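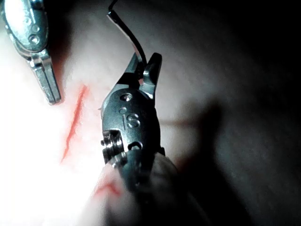 Why do owners turn off notifications on a new smartwatch?

Owners in our study turned them off mainly when the watch repeated something the phone had already shown them. The number of alerts in a day mattered less than whether the same alert arrived twice.

4. Notification settings over time

4.1 Setup and data

We followed 200 owners of the Zeris watch for 330 days, starting in September. All of them had bought the watch themselves and used it with their own phone. The watch is managed through a companion app, Dagdag, which keeps a log of every change to the notification settings. Participants agreed to share this log. The content of messages was never collected, and the names of apps were replaced by a category before the data left the phone.

Each participant also filled in a short form after any change to the settings. The form asked what had led to the change and whether the owner expected to reverse it. A form had to be sent within 45 minutes of the change to be counted. We set this limit after a pilot in which people who answered the next day often could not say which setting they had touched.

The watches came in three models, sold as the Zeris, the Zeris Dridenetti and the Zeris Dradetti. They differ in screen size and in the strap, but run the same software. We found no difference between the models in how settings were changed, and the rest of this section treats them together.

4.2 Early changes

Out of the box, the watch mirrors every alert that reaches the phone. Most owners left this alone on the first day. Changes came in a burst during the first weeks and then slowed. Shopping and news alerts were switched off first, usually one app at a time. Calendar alerts and calls were rarely touched at any point in the study.

The forms explain part of this pattern. Owners described an alert as useful when the watch let them leave the phone in a bag or in another room. They described the same kind of alert as a nuisance when the phone was already in the hand. A few owners wrote that they had looked for a setting that would silence the watch whenever the phone screen was on. Such a setting exists in Dagdag, but it sits under the battery menu.

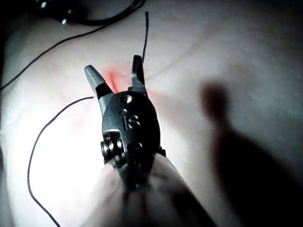

Owners who did find the battery menu setting made fewer changes afterward. Many of them also turned news alerts back on, since the duplicates were gone. This was the only large reversal in the logs. Among owners who never opened that menu, an app that had been switched off nearly always stayed off until the end of the study.

A second, smaller group dealt with the problem by muting the watch completely and keeping it for timekeeping and step counts. Their forms were short. Several gave the vibration as the main complaint and said they would have accepted a silent alert on the screen. The software at the time did not offer one for third-party apps.
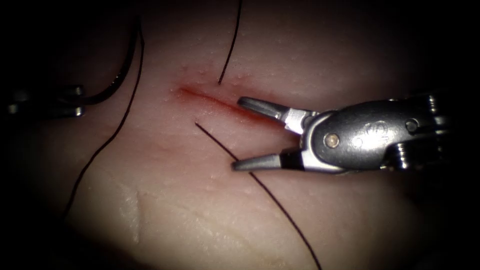
Figure 3. Silver robotic surgical instrument at a red-stained incision in a synthetic tissue pad.

4.3 Limits of the log

The log records a change in settings and nothing else. It cannot tell us whether the owner read an alert, ignored it or had taken the watch off. An owner who stopped wearing the watch and an owner who was content with the settings look the same in the data, as both produce no entries. We used the daily step count to separate the two. Days without steps were treated as days without the watch and left out of the analysis.

Software updates are a further concern. One update to Dagdag reset the alert choices for email, and the owners then had to make them again. We removed the changes made on the day of that update. Changes made later were kept, although some of them may still be repairs of the reset.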